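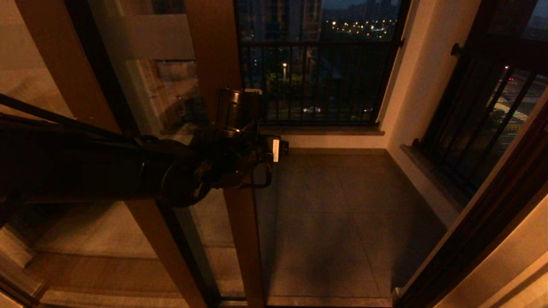 Balcony door and the enclosed balcony behind it, evening. Railings at the back and on the right.

February, workshop notebook, balcony door

Went back to the sliding door after supper because Rajeshwari is convinced the draft in the room comes from the door, and the estimate from Redow says the same thing in more expensive words. I don't buy it yet. The estimate is for 700 and covers new seals, new rollers and "adjustment," with no line saying what gets adjusted or how they would know when it was right.

What I did. Closed the door, turned off the heater, waited 20 minutes. Then went along the edges with a strip of tissue taped to a pencil. Bottom track: tissue moves, a little, on the latch side. Top track: nothing I would swear to. Where the two panels overlap: moves when I walk past, and also moves when I breathe, so I threw that one out. Repeated it holding my breath and standing off to one side. Still a small movement at the bottom. Nothing at the overlap.

So there is a leak at the bottom on the latch side. Fine. Whether it is enough of a leak to make someone wear a coat at the table is a different matter, and the tissue can't tell me that.

Lakshmi Kulkarni's theory is that the glass itself is the problem. You sit near a big cold pane at night and feel a draft where there's only cold air sliding down off it. I like this better than the seal theory, mostly because it explains why Rajeshwari complains in the evening and never at lunch. But it would also be explained by the heater schedule, which drops at 9, and I told Lakshmi so. She said to put a blanket over the glass for an evening and ask again. Cheap enough. To do.

Thermometers: put one by the track and one on the bookshelf across the room. Difference after an hour was 2 degrees. I'd be more impressed if the two thermometers agreed when they sit side by side, and I haven't checked that since we bought them. Check first, then believe.

Balcony side. The floor out there is big gray tile and it's cold underfoot, no surprise. I wanted to know if the tile slopes toward the door, because Redow's man said water was getting into the track and ruining the rollers. Put the short level down in three spots. Two read flat and one leans slightly toward the back wall, away from the door. I found no dirt line in the track of the kind standing water leaves. I poured a cup of water out near the middle and it mostly sat there. That doesn't clear the water story completely, wind could push rain in between the bars on a bad night, but "the rollers are ruined" needs a roller for me to look at.

The door does drag. I'll give them that. It sticks for the last hand's width before closing. Vacuumed the track with the narrow nozzle, got a good amount of grit and one hairpin, and it still drags, a bit less. My guess is the panel has dropped on one side. There should be a height screw at the bottom corner under a plastic plug. Found the plug, could not get it out without chewing it up, stopped there.

If the panel has dropped, that would also open up the seal on one side. One cause for both complaints, and a screwdriver job. I notice that I want this to be the answer, so somebody else should look at it.

Other opinions collected so far, for what they're worth:

Alvarado says replace the whole door. Alvarado sells doors.

The Wodmont foam strip, 15 for the roll, claims to stop all drafts on sliding doors. The package doesn't say how thick it is once it's squashed. If it's too thick the door will drag worse, and then we'll be back to talking about rollers. Bought one anyway. Not opening it until the height is sorted out, otherwise we won't know which thing helped.

Next:
Thermometers side by side overnight.
Plug out with the thin pick, not the screwdriver. Count the turns on the screw and write them down here.
Tissue test again, same spots, heater off.
Blanket evening. Don't tell Rajeshwari what we expect.
Ask Redow what "adjustment" means, in writing.

Lakshmi, if you read this before I get back to it, please leave the door alone until the second tissue test. The short level is on the bookshelf.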